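4.3 Refilling and putting away softgel jars

Use this section when setting up a new jar, when topping up a jar from a sealed pouch, or when a jar comes back from the sorting bench. Tablets and powders are covered in 4.4 and 4.5.

You will need:
a clean, dry Zullita jar with a threaded neck
the matching lid and liner
a soft cloth
blank labels and a permanent marker
the Kuruc shelf sheet

1. Wash your hands and dry them completely. Softgels pick up moisture quickly and will stick together.

2. Clear a space on the tabletop and wipe it down with the dry cloth. Do not use spray cleaner while any jar is open.

3. Stand the jar upright, well back from the edge. Take the lid off and lay it liner side up.

4. Check the liner. If it is torn or has lifted at the rim, replace the whole lid.

5. Read the product name and lot number on the pouch and write both on a new label. Never top up a jar with capsules from a different lot, even if the colour matches.

6. Tip the capsules in slowly. Stop when the level is 3 cm below the rim.

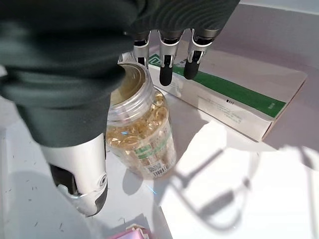 Zitmont Storeroom Team / Manuals / Section 4

Yellow softgels in a clear jar can be checked through the wall without tipping them out. Look for the following before the lid goes on:
capsules fused into a clump
an oily film on the inside of the jar
capsules that are flat, split or cloudy

If you find any of these, close the jar, mark it HOLD and move it to the Flarberg cabinet, shelf 9. Do not try to pick out the bad ones and keep the rest.

7. Wipe the thread of the neck with the dry part of the cloth. Oil on the thread will stop the lid from seating properly.

8. Screw the lid on until it stops, then give it one more firm press and turn. Child-resistant lids should click when turned backward without pressure.

9. Stick the label on the jar, not on the lid. Lids get swapped.

10. Enter the jar on the shelf sheet and initial the line.

CAUTION: Keep the room below 25 degrees. In July the west shelves get afternoon sun, so move all softgels to the inside wall and leave them there until the sheet says otherwise.

CAUTION: Capsules that land on the floor go in the disposal tub. Sweep up any that have burst — the oil makes vinyl very slippery.

Note: Cartons stay flat on the bottom shelf until needed. Order more jars when 17 or fewer are left, using stock code 828.

Questions about labels or the shelf sheet go to Matúš Trnka at the storeroom counter.

Next: 4.4 Tablets in bottles and blister packs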